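Peach Cobbler Muffins (and a Very Long Drive to Brildale)

11/05/2018

I have made these muffins four times since August and I am still not tired of them! If you like peach cobbler but you also like being able to eat it with one hand while looking for your other shoe, this is your recipe. The tops get crackly and sugary, the middles stay soft, and the whole house smells like cinnamon until bedtime.

The idea came from our trip to Brildale to see my brother-in-law run his first long race. It was 182 miles each way and we left before the sun was up, so of course I had visions of everyone sleeping quietly in the back while I drank my coffee in peace. Ha! We had singing by the second exit. We stopped at a little bakery in Feter for a bathroom break and I bought one peach muffin, just one, thinking I would share it with the kids. Reader, I did not share it. I ate it in the parking lot, went back in, and bought the rest of the tray.

The race was so much fun, by the way. There were 1000 runners and it felt like every one of them had a grandma with a cowbell. We stood by the last water table, right where the road bends, and when Damir Nikolovski came around the corner with his bright green socks we all completely lost our minds. He says he heard us from the bridge. I couldn't talk normally for two days after, and I would do it all over again tomorrow!
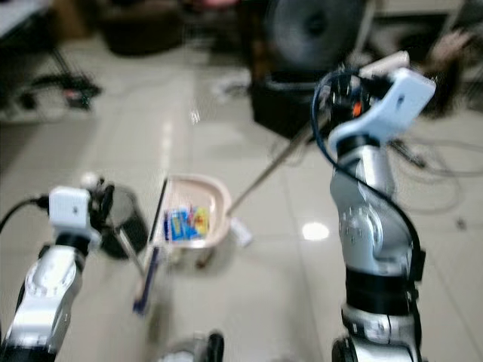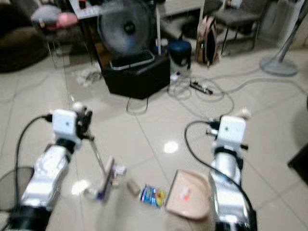
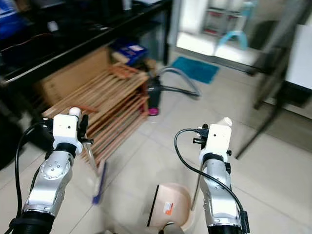

OK, back to the muffins, and first let's talk about peaches. Fresh ones are wonderful if they are in season, but I have made these with canned peaches every time but once and they come out great (drain them really well, then pat them with a paper towel, then pat them again). Frozen work too if you thaw them all the way. Chop them small, like the size of a pea or a little bigger, so they don't sink. The crumb topping is my favorite part and it is also the messiest part, and if you let a five-year-old pinch the butter into the sugar like I do, you will want a dustpan like the pinky-beige one in the first picture close by. Mine lives next to the oven on muffin days. Use cold butter, straight from the fridge, and stop while you still have some lumps.

You will need, for the batter: two cups of flour, two teaspoons of baking powder, half a teaspoon of salt, a teaspoon of cinnamon, half a cup of soft butter, three quarters of a cup of sugar, two eggs, half a cup of buttermilk, a splash of vanilla and a heaping cup of chopped peaches. For the crumbs: half a cup of flour, a third of a cup of brown sugar, a pinch of cinnamon and 3 tablespoons of cold butter.

Heat the oven to 400 and line your muffin pan. Beat the butter and sugar until it looks fluffy, add the eggs one at a time, then the vanilla. Stir the dry stuff together in another bowl and add it in two parts with the buttermilk in between. Fold in the peaches by hand. The batter is thick, so don't panic! Fill the cups almost to the top, pile on the crumbs and press them down just a little.

Bake for ten minutes at 400, then turn the oven down to 350 without opening the door and give them ten or twelve more. My oven runs hot so I start peeking at nine. A toothpick should come out with a crumb or two on it.

I doubled the recipe last time and baked it in my mini pan, and we got 32 little ones plus a weird flat one that my husband claimed before it had even cooled. The minis only need about twelve minutes total, all at 375.

They freeze beautifully. I wrap them one by one and toss them in a bag, and they thaw in a lunchbox by snack time. If you want to be fancy, warm one up and put a scoop of vanilla ice cream on it. I did this on a school night and was a hero for a whole evening.

A couple of you asked about the apple version I mentioned last month. Yes, it works! Use one big tart apple, peeled and grated, and swap half the white sugar for brown. I still like peach best, but my mother-in-law votes apple and she is a very good baker, so try both and tell me which side you're on.

Next up is the pumpkin soup from the Shehu potluck, as soon as I can get the recipe written down in real measurements instead of "a bunch" and "some more."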